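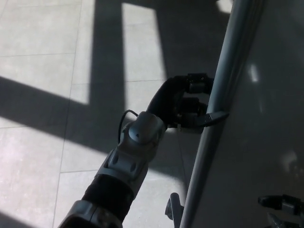
Section 4: Getting Your Trerness Switch onto the Network

Welcome back! If you have worked through the first three sections, your Trerness switch is mounted, plugged in and showing a steady light on the front, and now we get to the part most people look forward to, when it joins the rest of your network and starts earning its keep. Plan on 39 minutes from start to finish if you are new to this (you may well be quicker, and there is no prize for rushing).

Before you begin

Have these things close to hand:

- The quick-start card from the box, which has your switch's starting password printed on the back
- One network cable, any length that reaches comfortably
- A laptop with a wired network port, or an adapter that gives it one
- The name and password you use for your Jodalico account, if you plan to manage the switch from the web
- Something to write on

Note: If your switch came to you secondhand, please do the full reset in Section 9 first. The old owner's settings will still be in there and they can make for a very puzzling afternoon.

4.1 Connecting for the first time

1. Turn off the wireless on your laptop. It's easy to forget this one, and then the laptop happily goes looking for the switch in the wrong place.

2. Plug one end of the cable into your laptop and the other into the port marked SETUP. This port sits apart from the others and has a gray surround.

3. Wait for the small light beside the port to go from amber to green. Give it up to 60 seconds.

4. Open your web browser and type setup.trerness into the address bar, then press Enter. Your browser may warn you that the page is not secure. During this first visit, with a cable running straight from your laptop to the switch, you can go ahead and accept the warning.

5. Sign in with the user name admin and the password from your quick-start card. Capital letters matter, and the card never uses the letter O, so if you think you see one it is a zero.

6. Choose a new password when asked, type it twice and click Save. The page will blink and ask you to sign in again. Use the new one!

Caution: Don't unplug the power while the page says "Saving." If the power does go out at that moment, leave the switch alone for a few minutes after it comes back, then start again from step 1.

4.2 Giving the switch a name and an address

Every switch leaves the factory with the same name, and that's fine until you own a second one. We like names that tell you where a thing is, such as "upstairs-closet" or "front-office," but call it after your favorite drummer if that helps you remember it.

1. Click System, then Identity.

2. Type your new name. You can use letters, numbers and hyphens, but no spaces.

3. Click Address. For most homes and small offices, leave this on Automatic and let your router hand out an address the way it does for everything else.

4. If someone looks after your network for you and has given you a fixed address, choose Manual and copy it in carefully, along with the gateway and mask they gave you. Read it back once before you save. A single wrong digit will lock you out of the page, and you will have to use the SETUP port to get back in.

5. Click Save and write the name and address down.

4.3 Setting up two groups

The Skokska software on your switch lets you split the ports into groups, so that the computers you work on and the gadgets your visitors bring along don't get to talk to each other. You can make plenty of groups, but we suggest starting with 2 and living with them for a while.

1. Click Groups, then Add. Name the first one Work.

2. Click the ports that belong in it. Each turns blue as you choose it.

3. Click Add again, name this one Guests, and choose its ports in the same way.

4. Leave the port that leads to your router in both groups. The page marks it with a little arrow, and it will ask you to confirm if you try to take it out.

5. Click Apply. The switch holds your changes on trial for 180 seconds. If all is well, click Keep before the counter reaches zero. If you lose the page or something goes quiet that shouldn't have, just sit tight and the old settings will come back by themselves.

Note: The trial timer was suggested by Fletcher Tawhiri, one of our longtime testers, after he locked himself out of a switch at the far end of a very long building. We've been grateful to him ever since.

4.4 Adding the switch to Jodalico (optional)

You can skip this if you are happy using the setup page.

1. Click Remote, then Join Jodalico.

2. Sign in to your account in the window that opens. If nothing opens, your browser has probably blocked it, so look for a small icon near the address bar.

3. Pick the site your switch belongs to and click Join.

4. Unplug your laptop from the SETUP port and turn your wireless back on. The switch should show up in your Jodalico list under the name you gave it in 4.2.

If you also run an Onuoha access point, wait until the switch appears in the list before you plug the access point in. It picks up its group from the switch when it starts, and it will land in Work unless you have put its port somewhere else.

Caution: Remote sign-in gives full control of the switch. Please don't share one account among several people. You can invite each of them from the People page, and take them off again when they move on.

Section 5 covers updates and how to schedule them for the night hours.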